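**Power strip on the desk or under it?**

**mapleandtin**
OK so I finally have my desk in the spare room and I love it, but I can't decide what to do with the power strip. Right now it lives on the floor behind the desk and every time I want to charge something I'm on my hands and knees with a flashlight. My sister says mount it underneath and forget about it. I kind of want it up top where I can reach it? But then I spent a whole weekend clearing that desk off and I don't want to look at plugs all day. What do you all do?

**gus_in_the_den**
Underneath, always. Two screws and you're done. I did mine when we moved to Vemdale and I haven't thought about it since. Cords on top of a desk make me itchy.

**Porchlight70**
Hard disagree with gus. I had mine underneath for years and my knees found it every single day. Plus anything with a fat plug (laptop, label printer) kept sagging out of the socket. Up top, back corner, cords going off the back. You stop seeing it after a week.

**gus_in_the_den**
Your knees hit it because you put it too far forward. Push it to the back edge!

**Porchlight70**
Then I can't reach it, and I'm right back on the floor with mapleandtin.

**mapleandtin**
Ha, you're both making my case for me. Does anybody have a problem with stuff getting spilled? I'm a big coffee person and that's my one worry about having it on top.

**kettlecorn_dee**
Yes, and please take that seriously. I knocked over a full mug at my old job and it went straight for the strip. Nothing bad happened but I unplugged the whole thing at the wall and threw it out anyway, a new one is cheaper than wondering. Mine's on the wall now, a few inches above the desk. You get the reach AND it's out of the puddle.

**Porchlight70**
OK the wall is a good answer, I'll give you that one. I rent though, so no holes.

**JolienDB**
I went with on top, and I'm a lifelong cord hider so that's saying something. I looked at the Dilto tray and the Beteo one that clamps on, and neither would fit my desk because there's a metal rail running along underneath. So up it went.

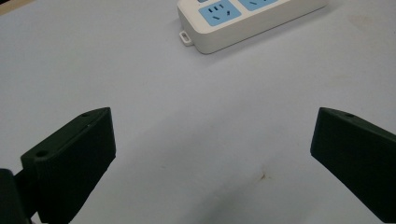
*Vemdale, 10/21/18*

White strip on a pale desk, which helps a lot. It's got a little loop sticking out at the end, and I could screw it down through there if I ever wanted to, but I like being able to scoot it around. I keep it at an angle because the sockets are easier for me to get at that way. I know that will drive some of you nuts. Coffee stays on a side table, house rule.

Jolien De Bruijn

**gus_in_the_den**
The angle, Jolien. The ANGLE. Line it up with the back of the desk, I'm begging you.

**JolienDB**
No :)

**mapleandtin**
Oh I like the light blue around the sockets! I was expecting to hate the look of one up top and I don't. What do you do with the cord that goes to the wall?

**JolienDB**
Off the back and down the leg with three of those hook and loop ties. I bought the big pack, so I've got enough ties to last me until I'm 200.

**kettlecorn_dee**
Same with the ties. Just don't cinch them tight, and don't coil up the extra cord in a ball behind the desk.

**mapleandtin**
Good to know, mine's in a ball as we speak. I'm going to try it up top for a couple weeks and move my mug to the windowsill. If I hate it, gus can come over with his two screws.

**gus_in_the_den**
I'll bring the level too.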